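Drorkari revises upkeep routine for tabletop arm cell
2025-01-10

Drorkari has changed the maintenance schedule for the printed robot arm at its Vornthorpe bench, moving the gripper check from every 200 cycles to every 138. The revision follows a run of off-center picks logged since September, according to cell technician Wellington Pimentel.

The gripper is inspected first. Screws in the jaw tops are tested by hand with the servos unpowered, and the open channel between the jaws is wiped out with a dry cloth. 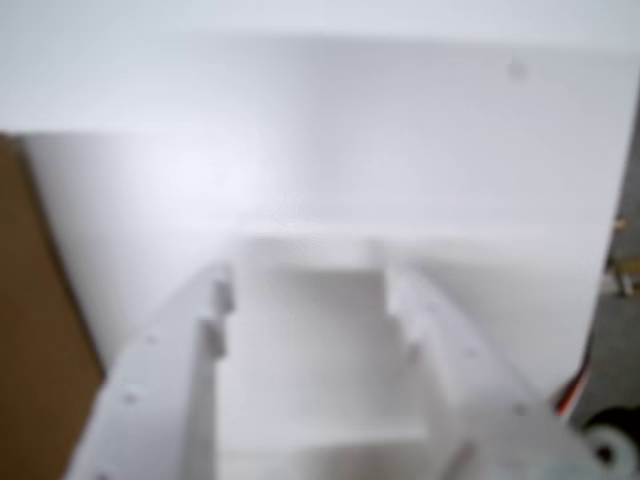 The white gripper at the Vornthorpe bench, with red and black wires at right.

Cable routing is the second item. Pimentel wants enough slack at the upper joint for full travel, and no tension on any connector at full reach. Ties are replaced every 18 weeks whether or not they show wear.

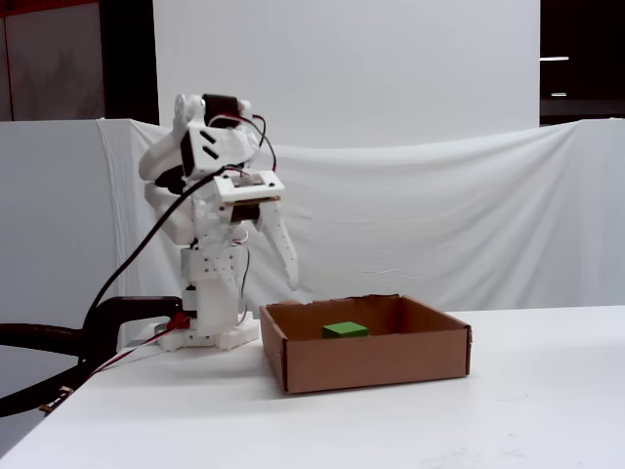
Homing now comes after the cable check, since a pull on the wiring can shift the zero position of the wrist. The arm is driven to its rest pose, the offsets are read back, and any joint more than 7 encoder counts out is reset. A test pick follows. The target is a green block in a shallow cardboard box beside the arm, and the box must be square to the base plate before the routine starts. Three clean picks in a row close the check.

Printed parts are the remaining concern. Grenelano, which supplies the jaws, recommends swapping both sides together – a new jaw paired with a worn one closes unevenly and loads one side of the drive. 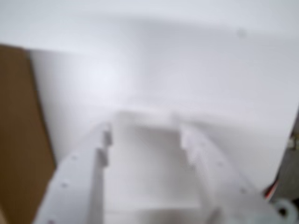 Spare pairs are kept at the bench, along with one finger servo. Larger repairs go to the Triantafyllou workshop, where the base joint was last rebuilt in September. The new schedule applies to the Vornthorpe cell only.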